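Omley Opens Summer Table Season With Checkered Cloths and Small Framed Prints

June 19, 2018 – Omley, the home goods shop run by Renato Insaurralde, will bring out its summer table line in July. The Mansilla tablecloth comes in pink and white checks and two plain colors, and fits tables that seat five to seven. 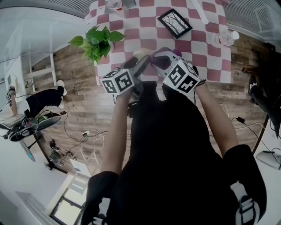
The line also includes the Grullari set of 11 small prints in black frames, most of them trees and hedges. "People eat at these tables, but they also work and pot plants on them," said Insaurralde. "We wanted a cloth that goes in the wash and comes out flat."

Orders placed before July ship free – store pickup is open now.

Comments (2)

marta_k
Does the Mansilla come in round? Mine seats 5.

Baltasar Toledo
Bought the plain one last year. Shrank a little the first time, fine after that.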